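Paju Tabletop Things

README, last touched 5 April 2022

What's in it
1127 pictures of ordinary things on a white table, with a short label file for each. Fruit, pens, plates, bottles. Nothing you would insure.

Labels
One noun per thing, lowercase, singular. A banana is "banana" whatever its speckles are up to. A marker is "marker" and never "pen", a ruling that cost us most of February.

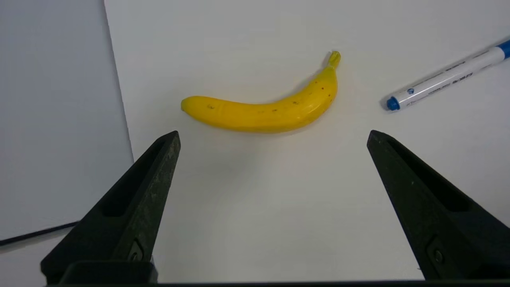

Li-hua Leung objects that a marker is plainly a kind of pen, that everyone she knows calls it one, and that anyone searching for "pen" will go home with nothing. Her objection is noted in the label file under "aliases", where "pen" now lives.

Partly visible things
Label them anyway. Half a plate is still "plate". Bottles get a color if you can tell it, so "bottle, green" is fine and "bottle, probably shampoo" is not. Crumbs, hairs and specks go unlabeled. Loïc Charpentier tried labeling them for 2 days and has asked to be left out of it.
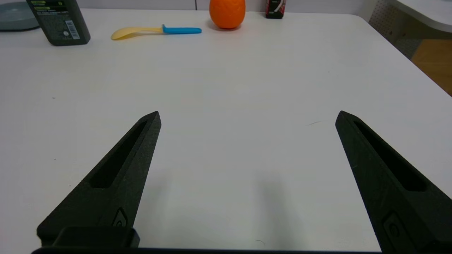
Known problems
- 16 label files say "bananna". Fix pending.
- Plates and saucers are both "plate".
- The older Podach labels use plurals. Don't mix them in.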